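Toy blocks, and the bin that finally beat them

My niece's blocks have lived in my spare room since September, and I've now tried three ways of storing them. First a drawstring bag (everything at the bottom, always the piece you want). Then a shelf with little baskets, which looked adorable for a day and a half. Then I gave up on cute and went for one big open bin, no lid.

And I love it! Hanna Baran swore by hers and I should have listened to her months ago. You tip the lot in, you can see what you've got, and when she wants the long pieces for a bridge we just reach in and grab one – no digging, no unzipping. 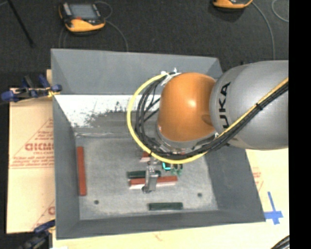 Long red block, big gray bin.

The sloping sides are what sold me. Things slide back toward the middle instead of wedging themselves in the corners, and there's room to get your whole arm in. Yes, gray bins scuff. I've stopped caring about that, and a wipe with a damp cloth is all the bottom is ever getting from me.

I did do a sort before filling mine. Out of 100 blocks I kept 66, and the rest went in a box for Parisa Nikzad's kids, who are at the knocking-things-over stage and will be thrilled. Next job is the puzzles. Two of them are missing pieces already and I have a horrible feeling they're under the sofa.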